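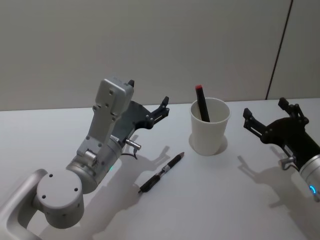 Stift und Becher auf weißer Tischplatte

Häufige Fragen zu weißen Tischplatten, Stiften und Bechern am Arbeitsplatz

Auf dieser Seite beantworten wir Fragen, die bei Dimport regelmäßig zur Tischserie Turnside und zum Schreibtischzubehör eingehen. Die Antworten zur Pflege gelten für alle weißen Platten der Serie. Für Tische anderer Hersteller können wir keine Angaben machen.

Wie reinige ich die weiße Tischplatte im Alltag?
Mit einem weichen, leicht feuchten Tuch und etwas Spülmittel. Danach mit klarem Wasser nachwischen und trockenreiben. Scheuermilch und die raue Seite von Küchenschwämmen sind nicht geeignet, sie machen die Oberfläche stumpf. Ein Mikrofasertuch geht, sollte aber frisch gewaschen sein. Staubkörner im Tuch kratzen.

Was mache ich bei einem Strich mit dem Kugelschreiber?
Etwas Reinigungsalkohol auf ein weißes Tuch geben und von außen zur Mitte hin tupfen. Nicht reiben, sonst verteilt sich die Farbe. Vorher an der Unterseite der Platte testen. Frische Striche gehen meist vollständig weg, ältere hinterlassen manchmal einen blassen Schatten, der nach einer zweiten Behandlung verschwindet.

Und bei Permanentmarker?
Das Vorgehen ist dasselbe, es dauert nur länger. Nagellackentferner mit Aceton bitte nicht verwenden. Er löst die Versiegelung an, und solche Schäden lassen sich nicht auspolieren.

Mein Becher hat einen Rand hinterlassen. Bekomme ich den wieder weg?
Ränder von Kaffee oder Tee lösen sich mit warmem Wasser und Spülmittel. Wenn der Rand eingetrocknet ist, ein nasses Tuch auflegen, 6 Minuten warten und dann wischen. Schwarzer Tee und alles mit Kurkuma sind hartnäckiger. In diesen Fällen hilft eine Paste aus Natron und Wasser, die man mit dem Finger aufträgt und ohne Druck wieder abnimmt.

Brauche ich einen Untersetzer?
Für kalte und handwarme Getränke nicht. Unter frisch aufgebrühten Getränken empfehlen wir einen, vor allem bei Bechern mit unglasiertem Fußring. Der Fußring ist oft rau und hinterlässt beim Verschieben feine graue Spuren. Wer keinen Untersetzer mag, kann den Ring mit nassem Schleifpapier feiner Körnung glätten.

Kann ich einen Trinkbecher als Stiftehalter verwenden?
Ja, wenn er schwer genug ist. Leichte Becher kippen, sobald lange Stifte alle auf einer Seite stehen. Ein Stück Filz auf dem Boden schont die Spitzen. Ein Becher, in dem länger Stifte gestanden haben, sollte danach nicht mehr zum Trinken benutzt werden — Tinte setzt sich in feinen Rissen der Glasur fest.

Sollen Stifte mit der Spitze nach oben oder nach unten stehen?
Das hängt vom Stift ab. Kugelschreiber und Filzstifte mit der Spitze nach unten, damit die Farbe vorn bleibt. Füller mit der Feder nach oben, sonst läuft die Kappe voll. Bleistiften ist es egal. Marker mit breiter Spitze lagert man am besten liegend.

Warum rollt mein Stift vom Tisch?
Meistens steht der Tisch nicht waagerecht. Die Turnside-Tische haben Stellfüße, die sich von Hand drehen lassen. Zum Prüfen eine Wasserwaage einmal längs und einmal quer auf die Platte legen. Stifte mit Clip oder kantigem Schaft rollen deutlich weniger. Unser Stift Fitumdale hat deshalb einen dreikantigen Schaft.

Darf der Tisch direkt an der Wand stehen?
Ja. Wir raten zu 2 Zentimetern Abstand, damit die Kante beim Anlehnen nicht an der Wandfarbe scheuert. An Außenwänden darf es etwas mehr sein.

Vergilbt die Platte?
Bei direkter Sonne kann sich der Ton mit den Jahren leicht verändern. Auffällig wird das nur dort, wo lange etwas an derselben Stelle gestanden hat. Gegenstände also ab und zu umstellen.

Ist der Becher Sani spülmaschinenfest?
Ja, im oberen Korb. Den passenden Deckel bitte von Hand spülen.

Gibt es Ersatzteile?
Stellfüße und Kantenschutz sind unter der Artikelnummer 1829 als Set erhältlich. Seit Februar liegt dem Set auch eine kleine Tube Reparaturpaste bei. Die Lieferung dauert in der Regel 3 Werktage.

Meine Frage ist nicht dabei. An wen wende ich mich?
Schreiben Sie über das Kontaktformular an Babatunde Lawal, Kundendienst Dimport. Bei Flecken und Kratzern bitte angeben, womit Sie die Stelle bereits behandelt haben.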